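Hand Gripper No. 3: Setup and Upkeep
Minutes of the February meeting, Tveit workshop group
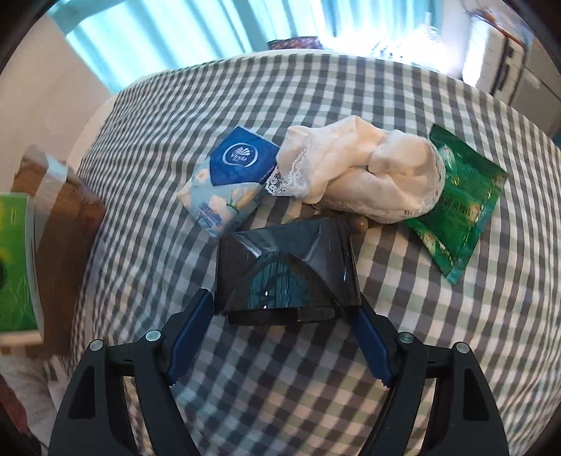 Reading time: 4 minutes

Present: Märta Hägglund (chair), Idun Skjelbred (minutes), four others from the bench group. Grosley sent nobody and no apology.

Start: 2:10 p.m.

1. Previous minutes

Accepted with one change. The old text said the gripper had been "fully repaired." Märta wanted that struck. It had been put back together, and the minutes should say so and stop there. Changed.

2. Finger pads

The dark blue ridged pads are from the new Drolau set. The supplier's sheet says they hold glossy box shapes without slipping. Märta asked what box, what gloss and who checked. The sheet doesn't say.

Idun reported that the pads lean in toward each other at the tips when closed on something box-shaped, so the low edges of the object get most of the contact. She thinks this is how the linkage is meant to behave. Märta is not convinced and wants the closing angle measured with the pads off, then with the pads on, before anyone calls it normal. There was a long exchange about whether the small serrations at the lower ends do anything. No one present could point to a test. Left open.

Agreed: keep the Drolau pads on for now, and keep the old pair in the labeled bag in the drawer, not on the windowsill where they were found last time.

3. Pins and joints

Idun has had both arms apart and cleaned the pin seats with a dry brush. She found grit in two of the joints on the right arm and a little on the left. All pins went back in their own holes.

Question from the bench: should the pins be oiled? Stirkau's care notes say a drop at each joint. Märta pointed out that the same notes, two pages later, say to keep the linkage dry. Idun wrote to Stirkau asking which page to believe and got a link to the notes. Until there is a real answer, no oil. Wipe only.

The service count stood at 2079 closings when the arms came apart and 2540 at this morning's check. Märta asked whether the counter also ticks when a closing is started and dropped halfway. It does. So the number is of limited use for judging wear -- it goes in the log anyway, with a note beside it.

4. Centering

The left and right arms should reach the middle together. After reassembly the right arm was arriving a hair late. Idun loosened the crossbar screw, set both arms against the gauge block, and tightened again. She says it now closes evenly. Märta asked how many times it had been tried since. Three, all by Idun, all the same afternoon. The chair does not count that as settled.

Agreed: a second person repeats the check with the gauge block, starting from fully open, without being told the first result.

5. Home table

Short item that ran long. The view from the tool is very wide and bends a lot toward the sides, so the straight edge of a table comes out as an arch. Anyone lining up the arms by the look of the table edge is fooling themselves. Two people admitted to doing it. Use the arms and the block, nothing else.

There was also a complaint that checked cloth makes it harder to judge distance near the bottom of the view, where the pattern goes soft. Another member finds the checks helpful. Märta said both were opinions and asked for the same grasp on plain cloth and on checks before the group buys anything. A plain cloth can be borrowed.

Shiny items came up as well. A glossy black face throws back whatever light and color is in the room, and that can read as an edge or a gap. Curtains open or closed should be written in the log line, which most people have been skipping.

6. Service interval

Grosley offers a yearly contract at 219 per tool. It covers "inspection and optimization." Idun asked them for a list of what is inspected. They replied that it varies. Märta's view is that we would be paying for a wipe-down and a sticker. One member spoke in favor, mainly because the last strip-down took a whole afternoon. Put to a show of hands and turned down. It can come back if Grosley sends a list.

7. Any other business

The small hex driver is missing again. The lens should be cleaned with the gray cloth only -- the paper towels leave lint and someone is still using them.

Actions

Idun: measure closing angle, pads off and pads on. Write to Stirkau again about the oil.
Märta: find someone for the blind centering check. Add a curtain column to the log sheet.
All: return the hex driver.

Closed 3:25 p.m. Next meeting when the angle figures are in.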